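4.2 The dressing table as a place for small things

We come now to the piece of furniture that gave us the most pleasure to study, and also, it must be said, the most trouble. When we began visiting homes in Skutthorpe and Plusdale we had expected the kitchen drawer and the hall shelf to be where small belongings gathered, and so they were, in quantity. But it was the dressing table that people wanted to talk about. They would walk us past a perfectly interesting sideboard to get to it, and once there they would pull out a stool or perch on the end of the bed and begin.

Across the two towns we recorded 1,244 small items kept on or in bedroom furniture, and of these 952 belonged to a dressing table of one kind or another. We use the term generously. It covers the old three-mirror sort handed down from a grandmother, the flat-topped desk with a mirror leant against the wall, and the newer ornate style, usually white, with curved legs and a mirror on the back edge. Our householders used "dressing table" and "vanity" quite freely for all of these, sometimes in the same sentence, and we have not tried to tidy up their language for them.

What struck us first was how differently the top and the drawers were treated. The top was for things in use, or things meant to be seen: a hairbrush, a dish for rings, a photograph, the scent one actually wears as against the scent one was given. The drawers were for everything else. One retired teacher in Plusdale opened her left-hand drawer for us and found in it two door keys, a thimble, a packet of seeds and a letter she had been looking for since May. She was delighted, and read us part of it. Her right-hand drawer, by contrast, was kept in beautiful order, with handkerchiefs folded in quarters, and she was at some pains to explain that the two drawers had always been like that and that her mother's had been the same.

We found this sort of division again and again - one drawer kept, one drawer let go - and we follow Inga in calling the second kind a "resting drawer". The name was suggested by Amparo Inga during our pilot visits, when she noticed that people seldom described the things inside as lost or untidy. They spoke of them as put down for the moment, even where the moment had lasted some years.

The shape of the furniture has a good deal to do with it. A row of shallow drawers across the front invites sorting by kind, at least to begin with, while a single deep drawer invites dropping things in from above. A mirror fixed at the back takes up the part of the top that is hardest to reach, and pushes brushes and bottles forward to where the hand wants them. Carved or scrolled decoration is a joy to its owners and a nuisance to dust, and several people admitted that they cleaned around the ornament with a cotton bud or left it until visitors were due. The style discussed here can be seen in Figure 2, with its mirror, its drawers and its little knobs.
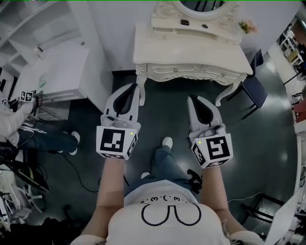
Figure 2. Ornate white vanity table with curved legs, a row of drawers and a round mirror frame at the back; a dark blue chair stands to the right.

Seating deserves a word as well. We had supposed that a matching stool would be the rule, but a good many people sat on whatever chair was nearest, and a chair with a back brought a habit of its own. Cardigans went over it, then a scarf, then tomorrow's clothes, until it had become a second surface and had to be cleared before anybody could sit down. In the Widen Road flats, where bedrooms are small, the chair was often the only place for clothes that were neither clean enough for the wardrobe nor ready for the wash. The Dai household kept two chairs for just this reason, one to sit on and one, as they put it, to be sat on by the jumpers.

Clearing the top was generally done in one go, with everything lifted on to the bed, the surface wiped, and the things set back one at a time. Most went back exactly where they had been. The few that did not were nearly always moved to the resting drawer, and we return to what became of them in Section 4.3.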